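The Last Sheet

The shop on Skindach Street sold curtains, tablecloths, shower liners and anything else that came flat and had to be folded before it could go in a bag. Nasrin Safavi had worked there for eleven years. She started in April, when the old owner still cut everything by hand with a pair of black shears, and she was the only one left who knew how he wanted things folded.

He was dead now. The shop belonged to his niece, Anisa Lubis, who had kept the books for a shipping company in Wallthorpe and had never sold a curtain in her life.

"We have 134 of these," Anisa said. She was standing in the back room with a clipboard against her hip. "The clear ones. What are they for?"

"Drawers. Shelves. Some people put them on a table when the kids paint."

"Why aren't they folded?"

"They were rolled. The tubes got damp in the flood and I threw the tubes out."

Anisa wrote something down. Rain was coming off the gutter over the back door and landing on the trash cans. The radio was on low in the front of the shop and a man was talking about the price of corn.

"The sale starts Saturday," Anisa said. "Can they be folded by then?"

"They don't like to be folded."

"But can they be?"

Nasrin said they could. She took the first one off the pile and laid it on the cutting table. Plastic is harder than cloth. Cloth stays where you put it, more or less, and plastic opens up again as soon as you look away. She brought the left corner to the right, ran the side of her hand along the crease, and held it. Then she brought the bottom up and held that. She slid the paper band over it before it could change its mind.

"Like that," she said.

Anisa put the clipboard down on a chair and tried one. She got the first fold in and the whole thing slid away from her across the table and onto the floor. She picked it up. It had dust on it now. She wiped it with her sleeve and tried again, and this time the corners were off by the width of a thumb.

"It's the static," Nasrin said. "Wet your hands a little."

There was a sink in the corner with one working tap. Anisa wet her hands and dried them most of the way on her skirt. The next one went better. It wasn't good, but the band went over it.

They worked on opposite sides of the table through the afternoon. A woman came in for curtain hooks, and later a man came in to ask if they bought fabric, and both times Nasrin went out front and came back. At four Anisa made tea in the two mugs that had handles.

"He wanted me to come and learn this," Anisa said. "When I was nineteen. He wrote me a letter. He said there was a room over the shop and I could have it."

"I know. I painted it."

"You painted it?"

"Yellow. He picked the color. He thought you'd like yellow."

Anisa drank some of her tea. She hadn't been up to the room yet. The door stuck, and there were boxes behind it, and she had told herself she would do it after the sale.

"I didn't answer the letter," she said.

"He figured you were busy."

"I wasn't that busy."

Nasrin took another sheet off the pile. This one was cloudier than the rest, from the bottom, where the water had got to it. She held it by two corners and let it hang, and the light from the back window came through it gray.

"Do we sell that one?" Anisa asked.

"Half price. It's still a good sheet."

"Show me again how you start. Do it slow."

Nasrin laid it down and squared it to the edge of the table. She lifted a corner. Anisa stood across from her and lifted the one opposite, and they both waited for it to stop moving.
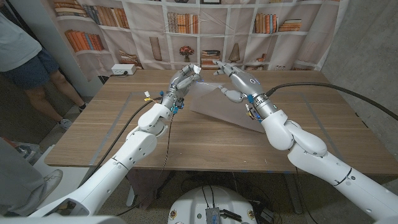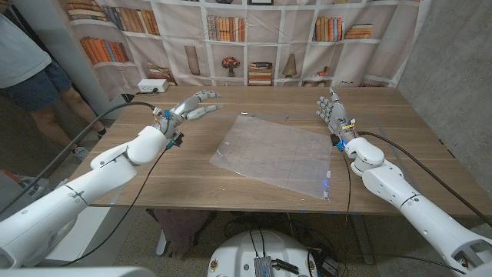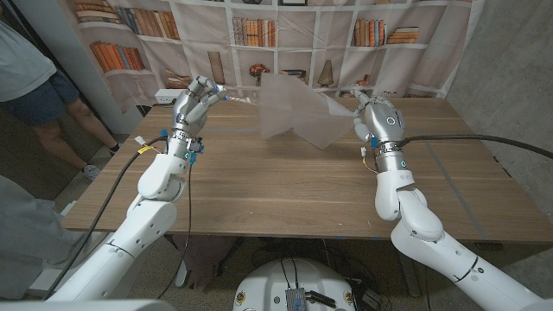 "Now bring yours to me," Nasrin said.

Anisa brought hers over. Their knuckles bumped. Nasrin took both corners in one hand and with the other found the fold at the bottom and pulled it straight.

"He used to do the big tablecloths this way," she said. "With me on the other end. We'd walk toward each other and he'd hand me his corners and go back for the rest. We did the whole order for the Tikkanen wedding like that. It took us until midnight."

"Did you talk?"

"Not much. He hummed."

"What did he hum?"

Nasrin thought about it. "I couldn't tell you. It was never the same thing from start to finish."

They did the next one together, and the one after that. It was slower than working separately, and neither of them said so. When the rain let up Anisa propped the back door open with the iron weight, and the room began to smell less like wet cardboard.

At closing time Nasrin turned off the radio and brought the sign in. Anisa was counting the banded sheets into a box, moving her lips. She wrote the number on the lid with a marker and then stood there with the cap in her hand.

"Is the key to upstairs on the same ring?" she asked.

"The small brass one. You have to lift the door when you push it."

Anisa found the key. She went up, and Nasrin heard her stop at the landing, then the scrape of the door, then a box being dragged across the floor. After a minute she heard the window go up.

She wiped down the cutting table and hung the shears on their nail. Her bus came at ten past six and there was another one at seven. She put the kettle on again and rinsed the two mugs.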